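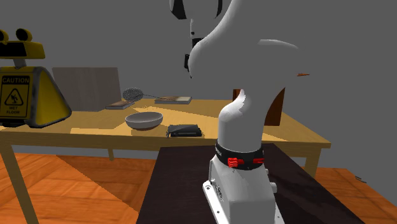 Setareh Abbasi

Week three: can it clear the table yet?

Okay, so last time we ended with Mitra Daneshvar's question, and I promised to start from it. She asked why a machine can weld a car door all night and still can't be trusted with the dishes. I gave a bad answer because we were out of time (and I was hungry), so let me try again.

Start with the strainer. Look at it on that table: a round mesh basket, a long thin handle, and the basket sits a little above the wood. You or I would pick it up by the handle and never think about it. For an arm it's a nasty thing to hold. The handle is thin, so there isn't much to close on, and the weight is all out at one end, so if you grab it at the wrong spot the whole thing swings down. And mesh is awful for depth cameras! Some of the light goes through the holes, some bounces off the wire, and what comes back is a sort of ragged cloud that may or may not be a strainer.

The bowl is much friendlier. It's shallow and gray, with a rim you can pinch from above, and it's round, so it doesn't matter much which side you come from. If you're doing the first lab and you get to choose, choose the bowl. Then there are the flat things. Anything that lies flush on a table (books, notepads, a wallet, a credit card, heaven help you) gives the fingers nothing to get under. People slide a flat thing to the edge and take it from there. You've done it a thousand times with a coin. Getting an arm to decide on its own that it should push first and pick second is a real research problem, and I'll put two readings on it in the packet.

Now, all of this is a simulated room, and you should keep that in the back of your mind the whole term. The light on that tabletop was computed, and so is the friction. A simulator lets you drop a bowl as many times as you like with no broom involved, which is lovely, and it will also let you believe things about contact that aren't so. When Jamshid Zarei ran his bowl program on the Clandama simulator last spring he got 100 tries without a drop. On the real bench the same program knocked the bowl sideways on the very first go, since his simulated bowl weighed a good bit more than the one from my kitchen. Nothing was wrong with his code. Write down your masses, please.

Back to the car door. The door arrives in the same place every time, the same shape, held by a fixture that somebody spent months getting right. The robot doesn't need to know what a door is. A table after dinner has no fixture. Things are leaning on other things, there's a book half under something, and tomorrow it will all be different. So when you read that a machine "can clear a table," ask these before you get excited:

- Had it seen those objects before?
- Who put them there, and how tidily?
- What happened when it missed? Did it try again by itself, or did a grad student walk over?
- How fast was the video running?

That last one gets people every year. We watched the Moradi clip in class, the one with the cup and the drying rack, and it looks quite brisk until you spot the clock on the wall. Katia Guerra timed it for us. One cup took 60 seconds. I'm not making fun of them – it was good work, and the cup was see-through, which is harder than it sounds – but it tells you where we are.

What about the floor? The yellow caution sign at the left end of the table is worth a word, because WET FLOOR is a message for people. An arm fixed to a tabletop doesn't care. Put the same arm on wheels and it cares a lot, and then it has to read the sign, or at least know that a yellow tent shape means slow down and go around. Shops and hospitals are full of this kind of thing, meant for human eyes: tape on the floor, a chair pulled across a doorway. Zohreh Mahmoudi is going to talk about it next week from her time with the Civeo floor scrubbers, and she has stories.

My own view, for what it's worth (argue with me in your write-up, you won't lose marks): single chores with known objects, yes, we have that now, in a lab, slowly. Sorting one bin of mixed parts on a shop floor, often yes, if a person is nearby for the jams. A whole kitchen in a house it has never been in, no. I'd like to be wrong about that. I have a lot of dishes.

For the lab, work in pairs. Pick one object from the table and write down, before you touch the software, where you'd grab it, which way you'd come in, and what you think will go wrong. A page is plenty. Then run it and tell me which of your guesses were off. If you pick the strainer I will be generous. Don't move the other objects out of the way first; I'll know.

Hand it in on paper or by mail, either is fine.

Related notes
Week one: What counts as a chore?
Week two: Fixtures, bins and why factories look like that
Week four: Floors, doors and signs (Zohreh Mahmoudi)
Reading packet: Pushing before picking
Lab sheet: Weighing your objects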